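Home | Coins | Tokens | Notes | Contact

Weighing the Godoy token

Oct 23, 2021

The Godoy piece reached me in July, in a mixed lot with 40 others. It is a brass transport token, struck for the Clotimwood tramway, with the serial 3008 punched by hand on the reverse. The obverse has a wheel inside a beaded border. The last digit was punched twice, the second blow a little lower.

Catalogues give the issue as 4000 pieces, all on thin flans. Mine is thick. I weighed it on three evenings and the reading did not change. The edge is plain and shows no seam, so I rule out a cast copy.
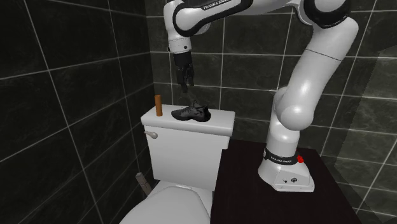 White toilet and robot arm against dark tiles.

The die axis is upright, as on the thin pieces. Under a lens the beads on the left side are flat, which suggests a worn die and a late striking. Totemum lists a second delivery of 171 tokens but gives no weight for it. I have left the colour alone and will not clean the piece.

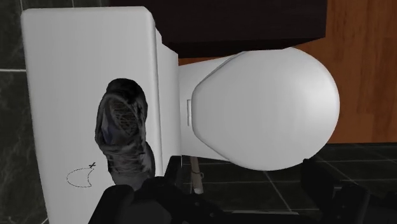

Olga Bermúdez writes that her own thick piece has a serial below 3000, so the thick flans cannot all belong to the late delivery. She would look at the punches before the weight.

I have asked her for a rubbing of the reverse.

Print this post | E-mail this post

Recent posts
Hiltora ferry tokens: two reverses
Storing brass in paper envelopes
Konrad Kaufmann's list of tramway issues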